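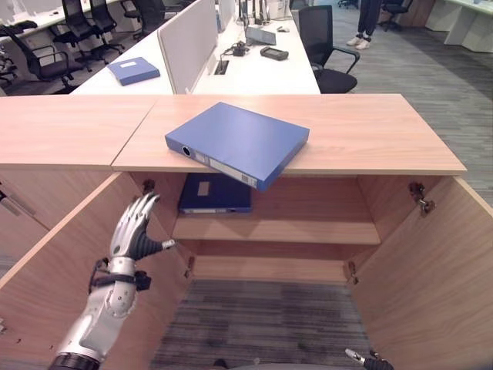 Putting binders and file boxes away in a low office cabinet

Updated 12 Nov 2021

Quick one. People keep asking how we do the low cabinets behind the desks, the long ones with the wood tops. Takes an afternoon if you let it pile up. Ten minutes if you don't.

What you need

Cabinet key. Labels, a dark pen. Damp cloth. A bag for paper going out.

Step 1. Open both doors first

All the way, both of them. One door open and you'll be bumping the other one all day. If the door sticks, check the lock before you pull. Press it flat with your hand, turn the key, then pull the bar handle. The press takes the weight off the lock. We bent a key in September yanking on it.

Step 2. Take everything out

Yes everything. Put it on the cabinet top or the nearest desk. Not the floor, you'll kick it.
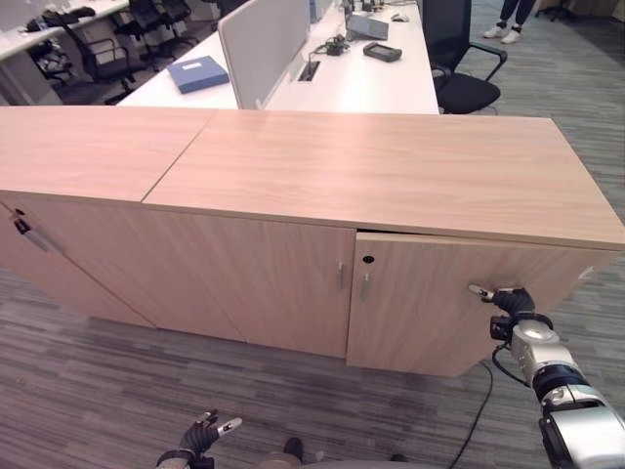 While it's out, wipe the shelf. Dust collects at the back where the binders get shoved. Check the hinges too, if a door hangs low the cup hinge screw has probably backed out. Quarter turn, dont force it, these boards strip easy.

Step 3. Sort

Keep it simple. Current year, last year, out. Anything for Previer or Jastard that's still open goes in current no matter how old it is. Closed jobs go in last year or to the archive room.

Two of the same binder half full? Make it one.

Blank label = open it and look. Don't guess. I once filed the Parisi invoices under Ira for 2 months and got an earful for it.
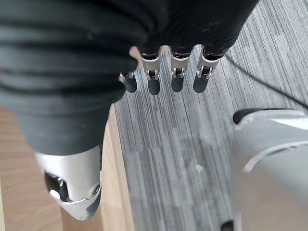

Fingers pointing down, over the floor.

Step 4. Label before it goes back

Before, not after. You will not come back and do it after. Client name, year, and that's it. Write big, these are knee height and people read them standing up. Spine labels on ring binders, front label on the file boxes. If the old label won't slide out just stick the new one over it.

Step 5. Put it back

File boxes upright. Hold the box by the side edge with your hand wrapped round it, tilt the top a little to clear the cabinet top, then set the bottom down and straighten up. Much easier than going in flat and trying to stand it up inside. 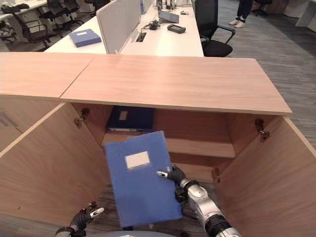 Boxes first, then binders. Binders spine out so you can read them, and not pushed all the way to the back wall or you'll be fishing for them with your fingertips. Leave a gap the width of 2 binders at the right hand end. Something new always shows up by Monday.

Flat is ok for one binder thats too tall to stand. Don't start a stack on it though.

Step 6. Close up

Left door, then right door, then lock. If the right one won't sit flush something is sticking out past the shelf. Open it again and look, no shoving.

Clear the top as well. The last binder always gets left up there and then it lives there.

Key goes back in the drawer. Do the next cabinet 5 minutes at a time if you're busy, one shelf, then stop.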